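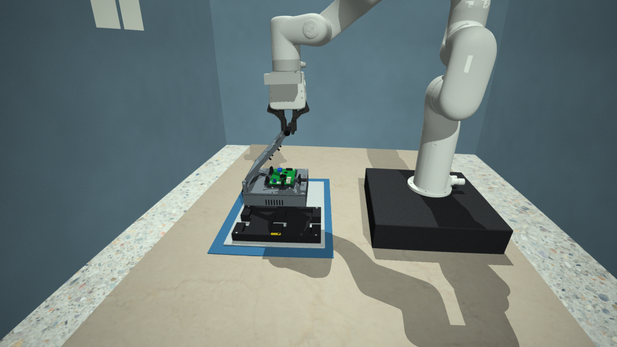

A long lever hinged at the corner of an electronics test fixture (computer rendering)

Lever

A lever is a rigid bar that turns about a fixed point, called the fulcrum. A force applied at one place on the bar, the effort, is used to move or hold a load at another. Levers are among the oldest tools known and are usually counted as one of the six simple machines. The word comes from the Old French levier, from lever, "to raise."

Principle

A lever is in balance when the turning effect of the effort equals the turning effect of the load. The turning effect, or moment, is the force multiplied by its distance from the fulcrum, measured at right angles to the line of the force. A load of 39 pounds placed one foot from the fulcrum can be balanced by 13 pounds placed three feet away on the other side.

The gain in force is paid for in distance. In the case above, the end where the effort is applied must travel three times as far as the load. Friction at the fulcrum and bending of the bar reduce the gain in practice. The weight of the bar itself is left out of simple calculations but matters for long or heavy levers.

Archimedes gave a proof of the law of the lever in On the Equilibrium of Planes in the third century BC.

Classes

Levers are divided into three classes by the order of fulcrum, load and effort.

First class: the fulcrum lies between the effort and the load. Seesaws, crowbars and the beam of a balance belong to this class, and a pair of scissors is two such levers joined at a shared pivot.

Second class: the load lies between the fulcrum and the effort. The wheelbarrow is the usual textbook case. Nutcrackers are a double lever of the same class.

Third class: the effort is applied between the fulcrum and the load. Force is lost but the load moves farther and faster than the effort. Tweezers and the human forearm, when lifted by the biceps, work this way. 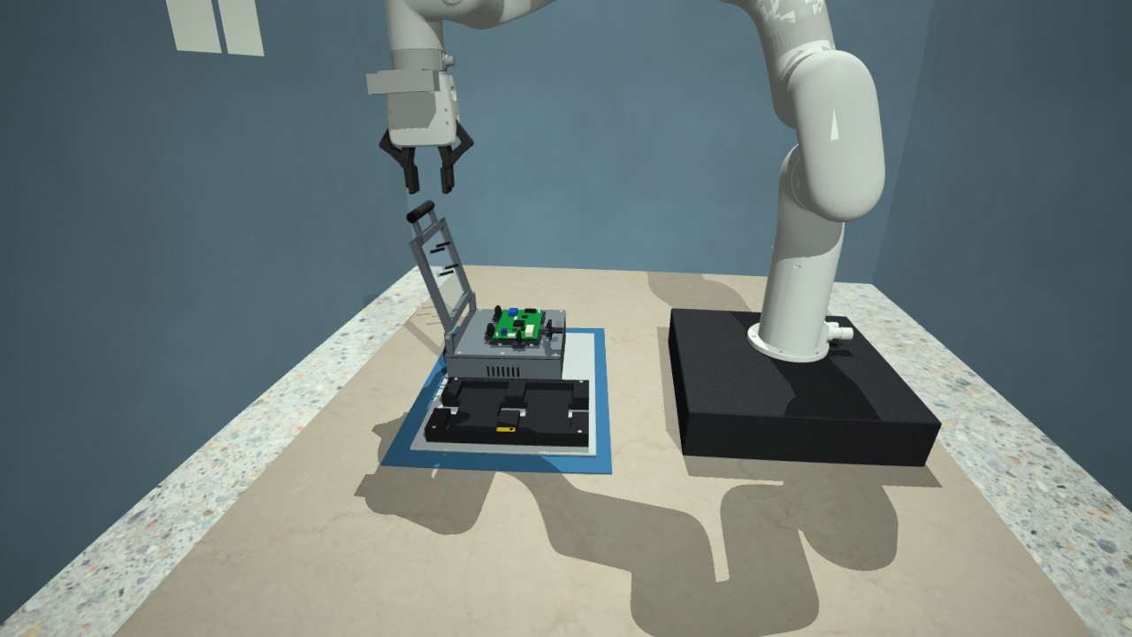 Compound levers

Several levers can be linked so that the output of one becomes the input of the next. The total gain is found by multiplying the gains of the separate levers. Nail clippers, piano actions and platform scales are built on this plan.

The wagon scale at the Dotberg quarry, near Rostcombe, used three levers in series under an iron platform. One pound on the weighing arm balanced 700 pounds on the platform. Warrick Quinlan, who surveyed the scale before the quarry closed, found that wear on the pivots had caused it to read low by 33 pounds when fully loaded. The scale was later moved to the yard of the Emell grain store, where the platform was replaced but the original levers were kept.

Use in lifting and building

Long poles were used to shift building stone well before the pulley came into general use. The shaduf, a pivoted pole with a bucket at one end and a counterweight at the other, has raised water for irrigation in Egypt and Mesopotamia for more than 3,000 years and is still found in parts of Africa and Asia.

See also

Balance scale
Fulcrum
Moment (physics)
Wheel and axle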